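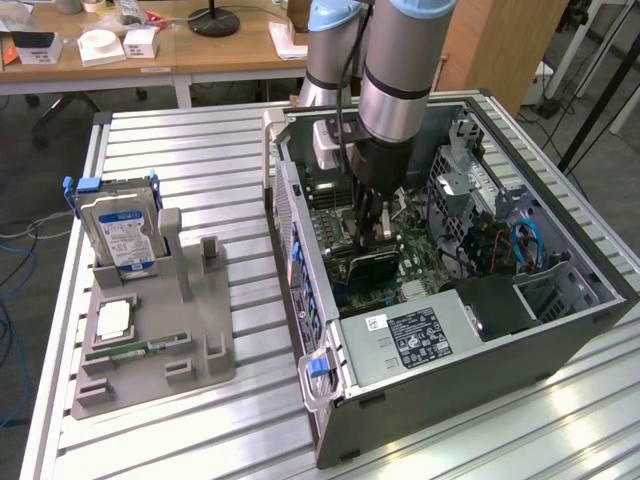
Minja extends computer drop-off through winter

19 Sep 2022

The city of Minja will keep its used computer drop-off open through the winter after taking in nearly 2000 machines since the program began in June. It had been due to close at the end of this month.

Residents can bring desktop computers, laptops and monitors to the Gustar building on the east side of the river, next to the old bus garage. There is no charge for computers. Monitors cost $8 each, the same as before.

Machines that still work, or can be made to work, are passed on to households that applied through their local library branch. The city said 345 computers have been handed out so far, most of them to families with children in middle school or high school. Another 500 applications are waiting.

Everything else goes to Inport, the company that holds the city's electronics recycling contract. The contract was renewed in the spring and covers the extra months at no added cost, according to the city.
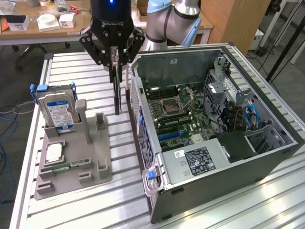

Desktops are the type of computer the program most wants this fall. Many of the laptops brought in over the summer had worn-out batteries or cracked screens, and replacement parts for older models are hard to find. A desktop is usually easier to bring back into use. With a tower like the black one here, laid on its side with the side panel off, the parts can be reached without taking the whole computer apart. Older towers are welcome too, even if they no longer start, and they do not need to come with a keyboard or mouse.

The city asks people to copy off any files they want to keep before they come. Drives are erased before a computer is given out, and owners who prefer to remove the drive themselves may do so. Machines without a drive are still accepted. Printers, televisions and loose batteries are not – those should go to the transfer station on its regular schedule.

Drop-off hours will change when the new season starts. Weekday evening hours will end and the site will open on Saturday mornings instead. Businesses with more than a carload should call the public works office to set a time.

Applications for a computer are available at all library branches and will be handled in the order received. Households that applied over the summer do not need to apply again.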